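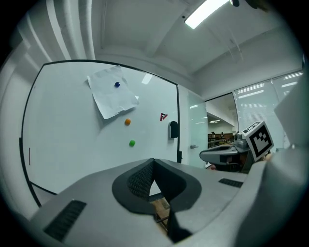 The Plerkent Pad Kit, Revision 6, is the replacement finger pad set for our hand-held gripper, and it's the part we're happiest with this year! It exists thanks to a fault. On the old pads the rubber backing could creep forward under the mesh, and once it did, the fingers stopped closing square. Big objects hid the problem. Thin, flat things showed it right away, so our check is still a creased sheet of paper on a whiteboard under a small round magnet, with a couple of spare magnets lower down for picking practice. If the paper slides out of the grip while the trigger is fully pulled, your pads have crept.

Lena Górecki found the cause in December after 94 dropped sheets in one log. The adhesive softened near the vents during long sessions. The new pads use a molded lip and two screws instead of glue, and they went through 1,000 closings on the Trerkden bench with no movement at all — we ran it twice, we were that pleased. 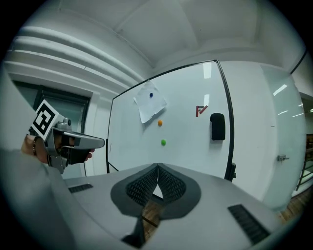 Safety matters here too, and we'd like every owner to read this bit. A crept pad can leave a pinch point beside the trigger, and Jaime Cunha got a nasty blood blister from one. Keep your fingers curled on the black trigger section and take off anything loose at the wrist; even a thin bracelet is better left in a drawer. When two people work at one board, agree on who goes in first.

Fitting takes a small hex driver and a little patience. Look down at the seam between the pads before you start: a small gap is normal, a lopsided one means the old backing has moved.

Fits: all Plerkent hand-held grippers
In the bag: two pads, four screws, one spare lip
Check screws every 50 hours of use
Questions about fitting: ask for Flor Montoya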